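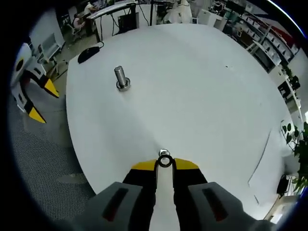
Photo: Christodoulou / Flundau Football Club press office

Flundau Football Club
Sat 20 April
Information for supporters attending this evening's home match against Jidside. Please read the full thread before you travel. (1/12)

2/12
Kick-off is at 7:30 p.m. Turnstiles open at 5:45 p.m. on all four sides of the ground. The club shop will close at 7:15 p.m. and will not reopen after the match.

3/12
The visiting club has taken up its full allocation of 600 tickets. Jidside supporters are to use the north entrance on Pranurska Street only. Home tickets will not be accepted at that entrance.

4/12
A total of 1720 home seats were sold before the advance sale closed last night. The remaining seats are in the east stand and can be bought at the ticket office until kick-off. Payment is by card only.

5/12
Season ticket holders who are unable to attend may release their seat through their online account until 4 p.m. Credit for released seats is added at the end of the season, as set out in the ticket terms.

6/12
Standing places behind the south goal remain closed while the new barriers are being inspected. Holders of standing tickets have been moved to Block F of the east stand at no added cost. The new seat number was sent by e-mail. Supporters who have not received it should go to the service window beside Gate 3.

7/12
The parking lot on the river side is reserved for permit holders and team buses. Public parking is available at the fairground, a walk of 15 minutes. The shuttle bus leaves the fairground every ten minutes from 5:30 p.m. The last bus back departs at 10:30 p.m.

8/12
Bags larger than a standard sheet of letter paper are not permitted inside the ground. The bag check at Gate 1 has 40 lockers, which are given out in order of arrival. Umbrellas with a metal tip must also be left there.

9/12
Team news: the first team completed its final training session yesterday morning. Two defenders remain unavailable through injury, and the captain returns after a one-match suspension. The starting lineup will be published on this account one hour before kick-off.

10/12
Flundau enter the match in fifth place, two points behind Jidside. The teams last met in October, when the match at Jidside ended in a 1-1 draw. Four league matches remain after tonight - two of them at home.

11/12
The under-17 team will be presented on the field at halftime following its regional cup win. Families of the players are asked to collect their passes from the main reception by 7 p.m. Passes cannot be issued at the turnstiles.

12/12
Tickets for the final home match go on sale Monday at 9 a.m. for members and Wednesday at 9 a.m. for the general public. Members may buy up to four tickets each. Questions may be sent to the ticket office by e-mail - please note that direct messages to this account are not monitored on match days.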